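4.3 手部装好以后:第一次抓取

走到这一步,Dodeck 手臂应该已经能自己回零了。回不了零的话先翻回 4.2,别硬往下做,我吃过这个亏,重装了两遍手腕才发现是线序插反了。

1. 先断电,用手把每根手指从头到尾弯一遍。哪一节发涩,就把那一节侧面的螺丝松一点点再试。Tùng Vương 说他喜欢全部拧死再回退,我手劲大,不敢这么干!

2. 把手臂放低,掌心离地留出一拳的高度,再上电。地上贴黄线的那一圈是活动范围,人站到线外去。
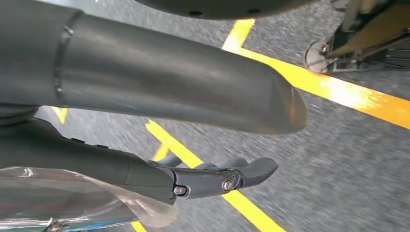
3. 打开 Zotus 控制面板,速度选 2 档。听到手腕里"嗒"的一声再继续,没听到就等一会儿,它自检有时候挺磨蹭的(冬天更慢,我们工坊暖气不太行)。

4. 点"张开",再点"合拢",来回做 21 次。我一般边做边喝茶,耳朵听着就行,声音前后一致就算过。

注意:合拢的时候千万别伸手去帮它。手指的力气比看起来大得多,Duyên Diệp 的指甲盖青了好久。

5. 挑第一个练手的零件。轻一点、硬一点、边缘圆一点的塑料件最好用,薄塑料膜先别碰,软塌塌的东西留到 4.5 再玩。

6. 把零件放到货架上层,靠近前沿,让手指能从下面兜住边。录一个抓取点,存成"抓取 A",然后让它自己跑一遍。抬起来以后停住,数五下,再放回去。

7. 第一遍成了别急着加速!同一个点多跑几遍,我自己的习惯是攒够大约 84 次再换零件,中途掉过就从头数,挺烦的,但后面省心。

提示:线缆在手腕附近要留一个松松的弯。绷得太直,手腕一转就会扯到接头,留得太长又容易挂到架子角上。我是让手腕慢慢转到两头的极限位置,看着线走一遍,再扎扎带。
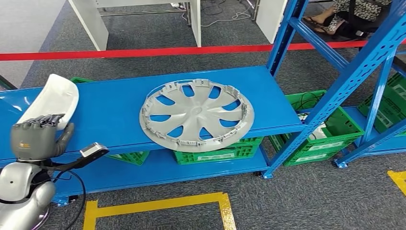

换了形状不一样的零件,抓取点要重新录吗?

要重录。哪怕只是弧度差一点,手指落下去的位置也会偏,拿"抓取 A"复制一份出来改,比从零开始快得多。改完记得另存,我覆盖过一次,Chanida Noiphan 到现在还拿这事儿说我。

8. 收工前把手指完全张开,手臂回到停放位,再按面板上的"休眠"。直接拔电源的话手臂会往下坠,实在要拔,找个人先托着小臂。

下一节讲指尖垫片怎么换。手边先备好内六角扳手和 Cavier 那包替换垫,旧垫片撕下来以后背胶要擦干净。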